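Ticket 2826 – Dishwasher leaves grit on cups and glasses, top rack only
Status: Resolved, watching
Category: Kitchen appliances / Skuvell countertop and slimline
Opened: Monday morning

Original message

Hello all, and thank you in advance to anyone with the patience to read this, as I do tend to go on a bit. We have a Skuvell slimline dishwasher in the kitchen at the Gundlow, which is a small shared house with a guest room we let out in the summer. It has been a good little machine and I've grown quite fond of it. For the past fortnight, though, everything on the top rack has been coming out with a fine, sandy grit on it. Cups are the worst, and the gritty bit is always in the bottom of the cup, inside, where you don't see it until your tea is nearly finished. The bottom rack is perfectly clean. Plates, pans, the big salad bowl, all lovely.

What I have tried so far:

Cleaned the filter under the hot tap with an old toothbrush. It wasn't very dirty, if I'm truthful.
Ran it empty on the hottest programme with a cup of white vinegar standing on the rack.
Changed from tablets to powder, and then back again, as I had half a box of tablets left.
Topped up the salt, which was low but not empty. The salt light was not on.

None of this made any difference that I could see. The machine is out of its guarantee by a good way, so I'd rather not call anyone out if it's something I can do with a screwdriver and a free afternoon.

Reply from support desk, Monday 11:40

Good morning, and please don't worry about the length, it's much easier to help when people tell us everything. Grit on the top rack with a clean bottom rack very often points to the upper spray arm. The water reaches it through a pipe up the back of the machine, and fine bits that slip past the filter can collect inside the arm and then get spat out over your cups.

Could you do two things for us? First, take out the upper rack, unclip the spray arm and hold it up to a window to see whether the holes are clear. Second, give it a shake next to your ear. If it rattles or swishes, there is something in there.

Also, could you tell us whether the filter clicks when you turn it back into place? On this model it should turn until the arrow meets the line and then give a small click. A filter that is sitting a hair too high will let all sorts past.
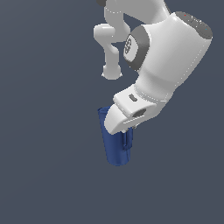 Reply from customer, same day, after lunch

Well, I did as you asked and I do feel a bit foolish. The arm swished like a rain stick! I took it to the sink and ran water in at the wide end, and out came a good teaspoon of something that looked like wet sand, along with a lemon pip and a scrap of label from a jam jar. Three of the holes had been blocked completely. I poked them through with a cocktail stick, rinsed again, and kept going until the water ran clear out of both ends.

As for the filter, no, it doesn't click. It turns, and I had always assumed that was that. When I looked closely with a torch there was a flat grey crust under the rim on one side, hard as a tile, so the filter has been sitting on a slope for goodness knows how long. My housemate says it has never clicked in all the time we've had it, and I'm afraid I can't argue.

I've left the crust soaking in warm water with citric acid. I'll scrape at it this evening with a wooden spoon handle, as I don't want to scratch the seal.

Reply from support desk, 16:05

That all sounds very promising. A wooden handle is a good choice, or an old plastic card if you have one. Please don't use a knife. The crust is most likely limescale, and if it has built up there then it's worth checking the hardness setting too. It's in the menu you reach by holding the programme button while you switch on. The machines leave the factory on 2, which suits soft water, and a lot of people never have cause to change it.

Your water supplier should have the hardness listed by postcode. Once you have the number, match it to the table at the back of the booklet. If the booklet has gone missing, tell us and we'll send you the page.

Reply from customer, that evening

It clicked! I very nearly rang somebody. The crust came away in two pieces after its soak, and the filter now drops down a good bit lower than it used to and turns with a proper snap.

You were right about the setting as well. It was on 2, and we live on chalk here – the kettle is a disgrace – so I have moved it up to where the table says it ought to be. The booklet was in the drawer with the takeaway menus.

I ran a full load on the normal programme after supper. There was the faintest trace of grit in one cup and nothing in the others. I'm guessing that was the last of it working its way out of the pipe.

Reply from support desk, next morning

Wonderful news, and a lemon pip is by no means the strangest thing we've heard of. One trace on the first wash is normal. Please run one more empty hot cycle to flush the pipe at the back, and then carry on as usual. We'd suggest rinsing the spray arm whenever you clean the filter, or once a month if you can remember. We'll leave the ticket on watch for a week.

Customer note, added a week later

Clean cups every day, glasses too. I've stuck a label inside the cupboard door saying WAIT FOR THE CLICK for the benefit of the guests. Please close it with my thanks.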